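Budgeting for a two-arm setup, donut plating — what am I missing?

hullell_bench
August 21, 2021
So we finally got the go-ahead to price a second station!! The job is putting donuts in paper boats and setting the boats on serving trays. My draft has two arms, grippers, a table and 32 spare finger pads. I'm so excited I've rewritten the spreadsheet 7 times.
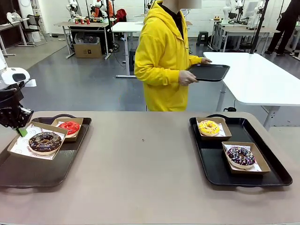
What I can't settle is whether to pay for the Solcombe service plan or keep that money for a spare gripper. The plan runs through January and then renews.

tray_and_error
Spare gripper, every time. We run the Inumton arms and a dead gripper stopped us for 4 days. A service plan doesn't ship you a hand overnight.

mancell54
Disagree with tray. If you're new to the arms, take the plan for the first term. We called them constantly and I'd have been lost without it. Great people too!

tray_and_error
Fair, but you had two people on yours full time. Hullell, how many have you got?

hullell_bench
Just me, plus whoever wanders over (they do wander over, it's a fun project).

mancell54
Then I'm sticking with the plan — and please put a consumables line in there.
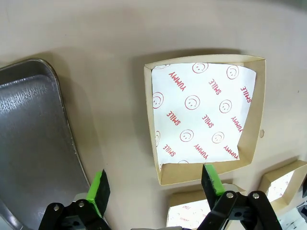 Consumables are where our first budget fell apart. We priced the hardware to the dollar and put zero down for paper goods. Kraft trays with the printed YUMMY and SMILE liners look cheap until you go through a case, and a liner that sits a bit skewed is one more thing to straighten between runs. Get a quote by the case.

tray_and_error
OK, that one I agree with. Still buy the gripper.

hullell_bench
Adding a paper line tonight! Might ask Solcombe if they'll do a half-year plan, then I could maybe swing both.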